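3.2 Containers and contents

The household sorting study looked at what people keep together when left to it, and how many baskets they need before they stop bothering. Participants at the Whitlock site got a plain white table and 2 woven baskets, one dark brown and one a lighter orange-tan. Nothing was labelled. The split we kept meeting was food on one side and bits and bobs on the other (Figure 4).
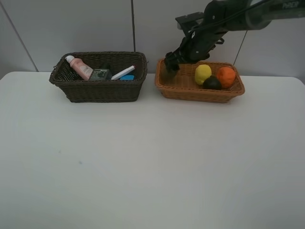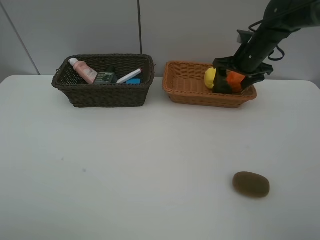 Figure 4. Dark brown basket with mixed small items, lighter basket to its right.

Some notes on the baskets first, as reviewers of the earlier draft asked. Both are rectangular and woven. The lighter one is shallower, and this mattered more than we thought it would. Round things sit low in a shallow basket and can still be seen from a chair; tubes and pens in the darker one lean on the sides and stick up past each other. Several participants said they liked the tube "standing to attention". Others found it messy and tried to lay it flat, then gave up. We did not correct either habit.

The mixed basket. We use "mixed" for any basket where the items share no obvious use. A squeeze tube, a small box, a marker — these came up together again and again, and when asked why, people mostly said size. Small things go with small things. A few said "bathroom" for the tube and "desk" for the marker and then put both in the same basket anyway. Coding this was a pain. Our first scheme had a category for use and a category for room, and the two coders could not agree on the box at all. In the second scheme we dropped room and kept size, use and colour, with a free-text field for everything else. The free-text field got used alot.

The fruit basket. Much simpler. Yellow and orange pieces went in together, nearly always, and the word people reached for was "fruit bowl" even with a basket in front of them. Where a darker round piece was included it was sometimes left till last. One participant asked if it was an avocado or a lime and wouldn't place it until told, so we now say nothing on this and let them decide.

Counts. Across both sites, Whitlock and Tridmont, we logged 309 sorting rounds. Of these 291 ended with every item in a basket. The rest had something left on the table, usually a thing the participant wanted a third basket for. We had a third basket in the cupboard at Tridmont and did not offer it. In hindsight a seperate condition with three would have been worth the extra afternoons, see section 5.

Time limit was 20 minutes per round, far too generous. Most people finished early and then fiddled: turning the box round so the printing faced them, swapping the marker from one end to the other. We had planned to throw away everything after the participant said "done". We kept it in the end. The fiddling is where the fussy rules come out — label to the front, cap up, nothing under anything else — and people who said they had no system at all turned out to have two or three of these.

Basket colour. The Padimon pilot used two baskets of the same colour and people mixed them up between rounds, hence the change. With one dark and one light, they talk about "the dark one" and stick to it. The downside is that dark items get lost in the dark basket, particularly at the back behind a box. Norketti sorting sheets (Appendix B) were filled in by hand after each round, on Tuesday sessions by one coder only, and items hidden in this way were missed more than once. Those sheets have been rechecked.

Position on the table was not fixed between sites. We return to this under limitations.

Household Sorting Study, working paper. Contact: the corresponding author via the Whitlock site office. © The authors. Back to top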